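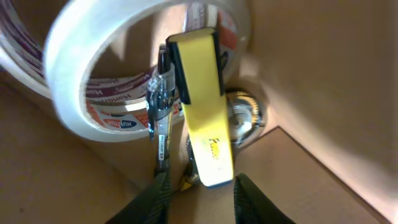
Laurinda Serrano wrote to ask whether Bistum has been shot at all, as she has now seen two posters and not one second of footage. Fair question, and it comes up so often that we have put it first.

Films > Coming Soon > Bistum

Filed under: Casting & Rumours, Your Questions

Bistum: what we know and what we've been told

Has filming started?
Prindow, the production house, says it has. It said the same in January, and then quietly changed "filming" to "pre-production" on its own page. We have found no extras call and no street closure notice. Until one turns up we're listing it as unconfirmed.

Who is in it?
Rebelo, going by the first poster, where his name is in large letters. The second poster leaves him off. His agent hasn't replied to us. The fan accounts naming a co-star all seem to be quoting each other.

What is it about? 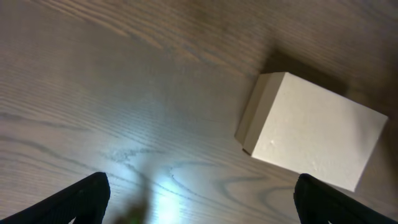
Prindow calls it "a story of fathers, debt and forgiveness", a line that would fit half the dramas released in the last ten years. The teaser poster adds a man's back and some fog. As a guide to the plot it's about as much help as a plain white box on a wooden table with nothing written on the lid. We'd treat any longer synopsis you find online as guesswork.

Is it a sequel to Peltus?
The director has said no. The font on the poster is the same, and that's the whole of the case for it.

Will it open in 400 cinemas?

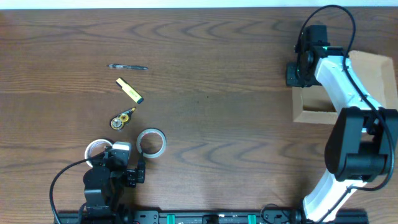

Américo Brandão reckons 200 would be generous for a drama with no distributor named, and wonders where the bigger number came from. As far as we can tell it came from a single post, since deleted. Peltus opened on 22 screens.

When is the trailer out?
"Soon." That was the answer last time too.

Should I book tickets from the site taking pre-orders?
No. There's no release date, so there is nothing to book.

Last checked: July 13, 2021

Related
Peltus: the ending, and why we weren't sold
First-look posters that promised too much
Rebelo's next three films, if they happen
How we label casting rumours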